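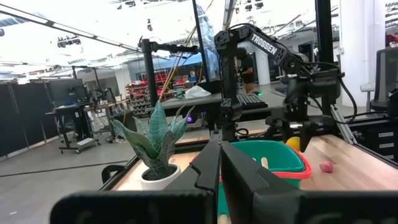 Wrist camera sees the plant as part of the bucket, and the planner goes straight into the leaves

Posted by Hafiz Tambunan in Perception and Planning, October 23, 2020

Hello everybody, and thank you in advance for reading, because I know I tend to go on a bit.

I have a two-arm tabletop setup with a small camera at the wrist of each arm and one camera looking down from overhead. The software side is Rimier for planning and Dostby for the perception node, both on the versions that came out in January. The task is simple enough on paper: take toys off the table and put them in an open container. For the last while I have been deliberately leaving a potted snake plant on the table, right next to the container, so the planner has something awkward to go around. It is a lovely plant and I would like to keep it that way!

The trouble is with the segmentation from the wrist camera. When the arm comes in low, the plant and the container are both close to each other and both greenish, and Dostby hands me one big blob with a single label, "container." Rimier then takes the middle of that blob as the drop point, and you can guess the rest. The gripper goes for a spot that is half leaves. From the overhead camera the two are labeled separately almost every time, so I know the model is able to tell them apart.

Things I have tried so far:

Raising the mask confidence threshold. The blob goes away, but so does the yellow ball whenever it is partly hidden behind the bucket.

Cropping out the bottom of the wrist image where my own fingers are. It helped a little, I think, although I was changing the lights that same afternoon and can't swear to which one did it.

Padding the obstacle map. Now the planner refuses to reach the container at all and sits there until it times out (500 planning attempts, then it gives up, poor thing).

My camera config has the wrist stream at full rate and the overhead stream at 3 frames per second, and both are published to the same topic group. Is there a proper way to make the overhead labels win when the two disagree? Or should I be retraining? I have 2,000 labeled wrist images from an older project, but there isn't a single plant in them.

Hafiz Tambunan

Aldana Farías

Hi Hafiz! I kept a fern on my table for a whole winter for the same purpose, so you have my sympathy, and so does the plant.

You should retrain. If there are no plants in your training images then the model has never had a reason to learn where a leaf stops and a bucket begins. Put the plant in a lot of different places and label everything again. You could also use a red bucket.

Farah Tuhumury

Hello Hafiz, I'm going to disagree with Aldana a little, in a friendly way. Retraining will probably help you in the end, but I would leave it for later, as you have a merging problem that will bite you again with the next model too.

When two streams are in the same topic group, Dostby merges their masks by recency. Whoever spoke last wins. Your wrist camera is running at full rate and your overhead camera is at 3 frames per second, so the wrist camera practically always spoke last. The overhead view could be perfect and you would hardly ever see its answer. I lost most of a week to this when we moved the Menon cell over, and I only found it by printing the timestamps next to the labels and staring at them over a cup of tea.

What I would do, in this order:

First, split the groups. Give the overhead stream its own topic group and set merge_policy to priority, with overhead first. In your launch file you will need to name both groups explicitly. If you leave one unnamed it quietly falls back to the default group and you are right back where you started.

Second, stop asking the wrist camera what things are. Let the overhead camera decide the labels and the drop point before the arm starts moving, and lock the drop point for the length of that motion. Use the wrist view only for the last bit of the approach, as a depth check. Up close, a wrist camera is mostly looking at its own fingers and whatever happens to be between them, and I would not trust it to name anything.

Third, go back to your finger crop and make it a real mask. A straight crop across the bottom throws away the gap between the fingers, and that gap is the part you want for the depth check. You can generate the mask from the arm model at startup. There's a script called self_mask in the Rimier tools folder, and it takes the gripper opening as an argument, so remember to run it for both open and closed.

Fourth, take the padding off the whole obstacle map and put it on the plant only. Rimier lets you set padding by label. I use 23 millimeters for anything leafy. The container should have none at all on its open side, otherwise the planner believes the lid is on and you get exactly the timeout you describe.

With two arms, please also check that each arm is in the other one's obstacle map. With both grippers working close to one container, a padding setting that looks fine for the left arm can block the right one completely. Turn on the planner overlay and look at both before you let anything move. It's also a nice chance to see how your leaves are being modeled. Mine came out as one fat cylinder, and I had to switch the shape from "bounding" to "hull."
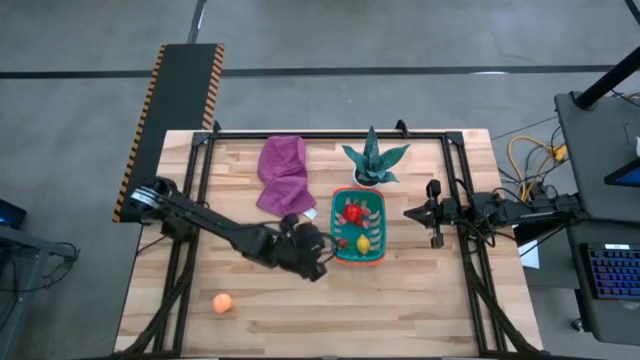

Both grippers beside the green basket, with the plant just behind it.

A layout like that one is a good check for the priority setting, with fruit toys already in the basket and the pot so near the rim. Query the labels from each group separately, then the merged result, and compare. If the merged list matches the overhead list, the split has worked. If it matches the wrist list, look for that unnamed group.

About Aldana's red bucket: it would likely work, and I have done worse things before a demo! But you would be hiding the merge order, and I'd want that fixed first.

Do write back with your launch file if it still misbehaves. I'm happy to read through it.

Darmawan Liem

Farah's second step is the big one for me. One small addition: if you lock the drop point, set a maximum age on it as well, or the arm will carry on to the old spot after somebody moves the container. We do this on the Virdale build with the goal_max_age parameter. It is in seconds, and the manual says milliseconds, which gave me a very confusing morning.

Also, the older Dostby releases ignore merge_policy when you set it from the command line. Put it in the config file.

Hafiz Tambunan

Thank you all so much, this is more help than I dared hope for. I did have an unnamed group, and it was the wrist one. I have split them and set the priority, and on the bench the merged labels now match the overhead camera. I haven't moved the arms with it yet. The self mask comes next, and then the padding by label, and I will post the launch file once I have tidied up the comments in it, some of which are not fit for company.

Aldana, I will collect some plant images too, in between.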